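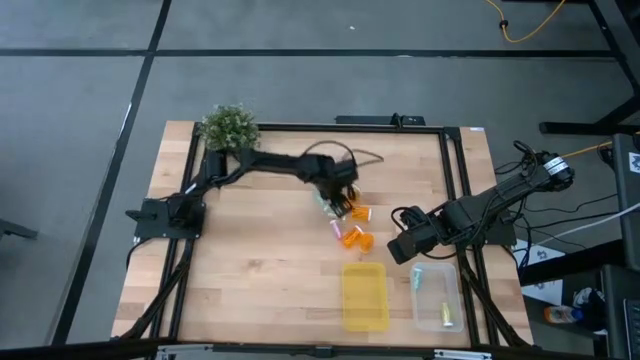

Features > Towns and Travel > Markets

Reading time: 5 minutes

The covered market at Detport opens at half past six, but the side door on Clellen Street is usually unlocked well before that. By six the bread van has been and gone, and the fish counter is laid out with ice. Most of the stallholders have their first tea standing up.

Detport got its market hall when the harbour was still busy. The boats went elsewhere long ago and the cattle sales stopped soon after, but the hall stayed open through all of it. There are 23 stalls inside now. Another 16 pitches are marked out in white paint in the square, though these are only let on Saturdays and on the two days before Christmas.

The council raised the rents in spring. A pitch in the square had cost very little for years and the stallholders knew it, so there was less fuss than people expected. The bigger worry is the roof. Rain comes in over the north aisle whenever the wind is off the water, and the butcher there, Jacobs, has moved his counter forward by the width of a pallet to keep clear of the drip. His customers now queue sideways along the wall, past the cheese.

A survey of the roof was done last year. It found 3279 panes of glass, most of them original, held in iron bars that need scraping back and painting. The survey put 1025 of the panes down as cracked or slipped. Replacing them one at a time has been ruled out on cost. The plan is to strip and reglaze the north side first, starting in November, and leave the south side until the money is found.

That means half the hall will be shut over the winter. Stalls on the north aisle can move outside, double up with a neighbour on the south side, or close until Easter. Jacobs is going in with the greengrocer. The key cutter has chosen to close, and will take jobs at home by telephone. 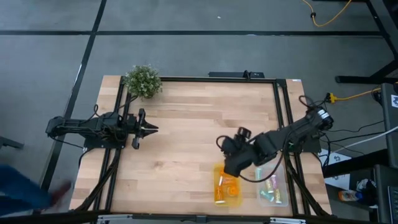 Closing half the hall in the run-up to Christmas is the wrong way round, according to Charmaine Naidoo, and the work should have waited for January, when the place is quiet anyway. She has sold wool and haberdashery from the same corner for long enough to remember the last repairs, which were meant to take a month and ran on into summer. "People get used to going somewhere else for their buttons," she said. "Then you have to win them back."

The council's answer is that the glaziers were free in November and would not be free again until late spring. Gosine, the firm doing the work, has other roofs booked either side. There is also the matter of another winter's rain getting into the timbers, which nobody on either aisle wants.

Shoppers have mostly taken it calmly. On a wet weekday morning the hall is a place to get dry, and the café by the main entrance does as much trade as any of the stalls. It sells bacon rolls until eleven and then soup, with whatever bread is left from the van. The café is on the south side and will stay open throughout - longer hours too, until five instead of three, so that the stalls outside have somewhere to warm up.

Parking behind the hall will be lost to the scaffolding lorries. The car park at the bottom of Clellen Street is a five-minute walk, uphill on the way to the market and downhill with the shopping. The bus stops at the main doors as before.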